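인쇄하기 | 이메일로 보내기

회색 옷

치하루가 전화를 한 건 내가 막 라면 물을 올렸을 때였다. 히로세 치하루, 우리 사이에서는 그냥 치하루. 용건은 늘 그렇듯 두 마디 안에 끝났다.

"나 이사 가. 옷 좀 개 줘."

물을 끄고 나갔다. 라면은 아직 봉지도 안 뜯었으니 손해는 아니라고 생각하면서(배는 고팠다, 많이). 버스로 세 정거장, 거기서 언덕을 올라가면 니시무라 빌라가 나온다. 이름은 근사한데 우편함 뚜껑이 다 덜렁거리는 그런 집이다. 초인종을 누르니까 안에서 "열려 있어!" 하는 소리가 났고, 문을 밀었더니 신발장 앞까지 옷이 나와 있었다. 정말로, 현관까지!

"이게 다 네 거야?"

"렌지 것도 있어. 에피가 두고 간 것도 있고."

나가노 렌지는 지난 10월에 이 집을 나갔다. 싸워서 나간 건 아니고 일자리가 멀어져서 나갔다는데, 나는 그 말을 반쯤만 믿었다. 에피 폴록은 여름 내내 거실에서 자던 친구고, 갈 때마다 뭘 꼭 하나씩 흘리고 갔다. 양말, 머리끈, 한번은 여권까지.

우리는 방바닥에 마주 앉았다. 치하루는 가져갈 것과 버릴 것을 나누고 나는 개는 쪽을 맡았다. 티셔츠는 소매부터 접고, 바지는 반으로, 두꺼운 건 맨 밑으로. 우리 엄마는 옷을 돌돌 말아 넣는 사람이었는데 나는 그게 어려서부터 싫었다. 꺼내면 꼭 김밥 같잖아. 그래서 나는 네모나게 접는다. 네모가 나올 때까지 다시 접는다. 치하루는 그런 나를 보고 속이 터진다고 했다.

"그렇게 하면 내일모레도 여기 있겠다."

"그럼 밥이나 시켜 주든가."

그러다가 회색 천 하나가 나왔다. 연한 회색. 뭐가 위에 잔뜩 얹혀 있어서 처음에는 담요인 줄 알았다. 그물처럼 짜인 까만 것 밑으로 손을 넣어 슬슬 당기는데, 치하루가 갑자기 조용해졌다. 조금 전까지 테이프가 안 뜯어진다고 그렇게 떠들던 애가.
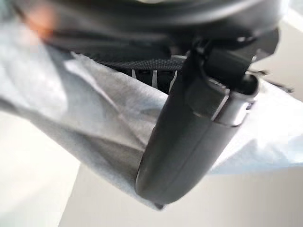
제78호

"그거 렌지 거야." 치하루가 말했다.

나는 당기던 손을 멈췄다. 이럴 때 무슨 말을 해야 하는지 나는 정말 모르겠다. 버릴까, 하고 물으면 너무하고, 가져갈래, 하고 물으면 더 너무하다. 그래서 그냥 소매를 찾았다. 찾아서 폈다. 렌지가 겨울마다 집에서 입던 헐렁한 윗옷이었다. 이걸 입고 부엌에 서서 양파를 썰던 게 생각났다. 양파를 썰면서 맨날 노래를 했는데, 가사를 아는 노래가 하나도 없어서 끝까지 흥얼흥얼만 했다. 우리는 그걸 다 외웠다. 흥얼거리는 걸 어떻게 외우냐고 하겠지만 외워진다.

"주머니에 뭐 있다." 내가 말했다.

영수증이었다. 리모라에서 산 식빵하고 우유, 그리고 492엔. 잉크가 흐려서 날짜는 안 보였다. 치하루는 그걸 받아서 한참 들여다보더니 무릎 위에 올려놓고 손바닥으로 문질러 폈다. 식빵 영수증을 그렇게까지 펴는 사람은 처음 봤다.

"전화해 볼까?"

"지금?"

"지금 아니면 안 할 것 같은데."

치하루는 전화기를 들었다가 놓았다가, 다시 들었다. 번호는 지우지도 않았더라. 뒷자리가 2528이라는 걸 나까지 아는데 지운다고 뭐가 달라졌을까. 나는 일어나서 부엌으로 갔다. 엿듣지 않으려고 수도를 틀었는데, 틀어 놓고 보니 씻을 컵이 벌써 상자에 다 들어가 있어서 괜히 손만 두 번 씻었다.

"응, 나야." 치하루 목소리가 들렸다. "아니, 별일은 아니고. 네 옷이 있어서."

그다음은 물소리 때문에 못 들었다. 좀 들으려고 수도를 살짝 잠근 건 인정한다. 그래도 웃는 소리밖에 안 들렸다. 누가 웃었는지도 모르겠다.

돌아와 보니 치하루가 그 옷을 개고 있었다. 나처럼 네모나게, 소매부터. 귀퉁이가 안 맞으니까 펴서 또 접었다.

"일요일에 가지러 온대."

"너 일요일이면 여기 없잖아."

"새집 주소 줬어."

나는 아무 말 안 하고 다음 옷을 집었다. 에피 양말이었다. 한 짝이었다. 다른 한 짝은 상자를 전부 다시 뒤져도 안 나왔고, 치하루는 그제야 배가 고프다면서 국수를 시켰다.

인쇄하기 | 이메일로 보내기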